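The Last Download

Posted January 4, 2026, by Ozan Canpolat
Filed under: Short Stories, Work and Machines
Print this story | E-mail to a friend

The site was called Fustia, and it had one useful thing on it. This was a small program named Stimon, which printed labels for jars, boxes and cables. Mr. Altıntaş wrote it in the back room of his shop in Prostthorpe, when his hair was still black. He gave it away without payment.

For many years the people came. They clicked the green button, the file went to them, and a number on the page became bigger by one. Mr. Altıntaş liked to look at this number before he slept. Later there were other programs, with more colors and with monthly prices, and the number became slow. In August it moved only 4 times.

His daughter Selin paid for the server now. She telephoned him in the evening.

"Baba, the hosting company wants 87 dollars for the new year," she said. "For whom do we keep it?"

"For the ones who have not finished their jars," he answered.

She was silent, and he understood that she was counting.

"Then let us make an agreement," she said. "If someone writes to you before the end of the month, we pay. If there is no letter, we close."

He accepted. He was a little ashamed, because he knew that the contact form had been broken for a long time. After the call he made tea and opened the code of the page. The mistake was small, a missing sign in the address. He corrected it and sent himself a test message that said "hello." It arrived. He did not consider that it was a letter.

Two weeks passed without anything. He received an offer for cheap watches, and an offer to bring him 1,000 new visitors. He read the second one twice. Then he deleted it.

In the third week there was a message from a woman who worked in the store room of a school. She wrote that she had used Stimon since her first day there, and that the new computer refused to open it. A red window appeared and told her that the publisher was unknown. "I know the publisher," she wrote. "It is you. Please tell me what I must press."

Mr. Altıntaş put on his other glasses. He wanted to answer in one line, but he was afraid that she would lose her labels, so he began to write the steps. Before step one she should copy her folder to a safe place. He explained where the folder was, and also where it could be if she had the older version.

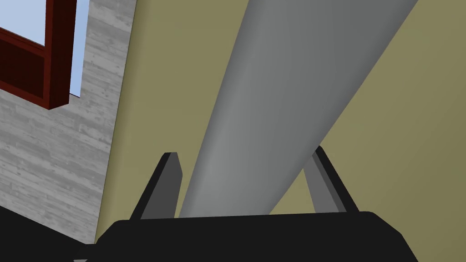

At midnight he was still writing. He had found that the installer itself was the problem, so he built it again, with the old tools, on the old machine that made a noise like a coffee mill. The first try failed, and the second one also. The third one gave him a clean file, and he put it behind the green button.

He sent the letter. Then he called Selin, although it was late.

"Somebody wrote," he said.

"A real person?"

"She has 268 shelves."

Selin laughed, and he heard her looking for her bank card in a drawer.

In the morning the number on the page was bigger by one. A little before noon it was bigger by two, and he did not know who the second one was. He sat down with his tea and opened the contact form, to see if it was still working.

Print this story | E-mail to a friend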